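About Vernorstead

Vernorstead looks after the parts of an office that everyone uses and that appear in no one's job description. Meeting tables, break corners, the shelf where the mugs live, the chair that has been in the hallway since the last reorganization. We clear them, clean them, restock them and put them back the way you liked them, or the way you would have liked them if you had been asked.

The company began with 4 people, a van and a contract for a building where the tenants shared a single break room and very little else. We were hired to wipe surfaces. By the end of the first month we were also deciding which drinks were abandoned and which were only resting, and it became clear that the second job was the real one. Wiping a table takes a minute. Working out whether the half bottle of soda on it belongs to someone with strong feelings takes longer.

Today we look after 36 buildings. Our last full count came to 1,204 shared tables, and we are on decent terms with most of them.

What we do

Our regular service is called Plekix. It covers tabletops, drinks, chairs and floors, usually twice a day. The name came out of a long afternoon and was the one with the fewest objections. Under Plekix, cans and bottles are collected and sorted, sealed drinks go back to the fridge, and chairs return to the table they started from. Office chairs have wheels and will travel if you let them.

Gautam is our larger service, for moves and refits. We pack the break area, label the boxes in words that a stranger could follow, and set everything up again at the other end. Customers tell us that the labels are the best part. We have seen what was written on the boxes before we came ("kitchen misc," "misc kitchen," "more"), and we are inclined to agree.

Then there is Skilleo, our training course, which began as a laminated sheet and has been growing ever since. So far 807 people have been through it, including a fair number from other companies who simply wanted their own staff to stop stacking wet glasses. It has a chapter on glossy dark tabletops. They look wonderful in the furniture catalog and show every fingerprint from then on, so we teach people to clear the whole top first, wipe toward themselves, and look at it from a low angle before walking away.

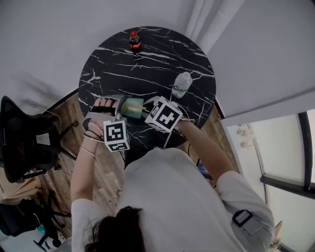

The cloth matters too. We use two for each table, one damp and one dry, and we don't take a cloth that has been on the floor back up to table height, however clean the floor is said to be. Wood floors get their own mop and their own bucket.

How we work

We have a few house rules. A drink with a name on it stays where it is until closing time. A drink without a name gets moved to the side counter, where its owner has until the next visit to claim it. Containers we don't recognize are picked up around the middle and kept level, a rule with a history that we would sooner leave in the old building.

We don't rearrange desks. People ask, and we understand the temptation, but a desk is private property with a keyboard on it. Our territory ends where the shared table does.

We also don't leave notes. Most break rooms already have plenty – some in capitals, a few in verse – and in our experience the sink has never been emptied by one. If something keeps going wrong, we talk to whoever runs the building and usually suggest a second recycling bin.

Working with us

New customers start with a walk-through, which takes an hour and costs nothing. Please don't tidy up beforehand. We would like to meet the room as it normally is, and the week-old milk is part of the introduction.

We hire all year, with a bigger intake in December, when the office parties are. Experience is welcome. A steady hand with a full tray counts for more, and so does being able to walk past an open box of donuts at seven in the morning. To apply or to book a visit, use the contact form. The front desk reads it before lunch.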